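Taller Buenaventura. Célula de empuje Povotent
Acta de la reunión de mantenimiento y puesta a punto
Mes: abril
Hora de inicio: 9:30
Asistentes: equipo de mecánica, equipo de control, responsables del banco de ensayos y una representante de Vodau, conectada por videollamada.

1. Aprobación del acta anterior

Se aprueba con una corrección: el par de apriete de la abrazadera figuraba en la tabla del anexo B y debe estar en la del anexo A, que es la que se lleva impresa al banco.

2. Estado de la célula

Mecánica informa de que el brazo ha vuelto a trabajar con normalidad tras la parada de marzo y el grupo lo celebra (¡con ganas, después de tantas semanas!). El juego del último eje ha desaparecido con el cambio de rodamiento y el brazo arranca en frío sin el zumbido que tanto nos había despistado. Se han completado 240 ciclos de empuje seguidos sin una sola parada por exceso de fuerza, el mejor resultado desde que la célula está en Buenaventura.

Control añade que el aviso 403 no ha vuelto a salir. Venía de un conector flojo en el armario, y se aprovechó para rehacer las etiquetas de toda esa regleta. Ha quedado precioso, conviene verlo.

3. Varilla y abrazadera

Es el punto al que se dedica más tiempo. La varilla se desliza unas décimas dentro de la abrazadera cuando el empuje es lateral y sostenido, y con ese desplazamiento la punta acaba rozando la madera. Mecánica propone una marca grabada en la propia varilla, a la altura del borde inferior de la abrazadera, para comprobar la posición de un vistazo al empezar el turno. La idea gusta mucho y se aprueba sin votación.

Se acuerda también:
- Limpiar la varilla con alcohol antes de cada montaje y dejarla secar.
- Apretar la abrazadera con la llave dinamométrica, nunca con la llave corta del cajón.
- Revisar la punta redondeada cada 2.000 ciclos y cambiarla si presenta una cara plana.
- Guardar la varilla de repuesto en el armario de la célula, con su ficha.

La representante de Vodau pregunta si se ha pensado en una punta de goma. Se probó el año pasado: agarraba demasiado y volcaba las piezas altas. No se descarta repetir el ensayo con un material más duro.

4. Tablero y altura de trabajo

El tablero nuevo, encargado a Varnmont, ha mejorado muchísimo el comportamiento de las piezas, que ahora se deslizan parecido en toda la superficie. Queda por resolver la nivelación. Se midió la altura en 4 puntos y la esquina del fondo sale algo más baja que las demás. Mecánica colocará una galga entre tablero y mesa y repetirá la medida antes de tocar el programa.

Control pide que la altura de la punta se ajuste siempre con el tablero ya asentado y con las piezas puestas, acercando el brazo a velocidad reducida. Así se hizo en la última sesión y el ajuste salió a la primera.

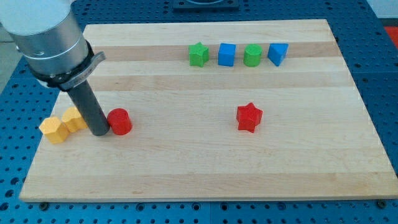
Punto 4. Punta de la varilla junto al cilindro rojo, sobre el tablero de madera.

5. Piezas

Se repasan los juegos de bloques. Hay cantos gastados en varias piezas del juego antiguo, que se retira del banco y queda para demostraciones. Se pide que los bloques se limpien con paño seco; el limpiador de cristales deja una película que cambia el rozamiento y luego se tarda media mañana en encontrar la causa.

6. Tareas

Mecánica: grabar la marca de la varilla, repetir la medida de altura, pedir dos puntas de repuesto.
Control: guardar copia de los parámetros actuales y añadir al arranque la comprobación de la marca.
Banco de ensayos: actualizar la hoja de turno y colgarla junto al armario.
Vodau: enviar muestras de material para la punta.

7. Ruegos y preguntas

Se pide una segunda llave dinamométrica, porque la actual se comparte con el taller grande. Se consultará el precio.

La reunión termina a las 10:45. La próxima se convocará cuando esté hecha la nivelación del tablero.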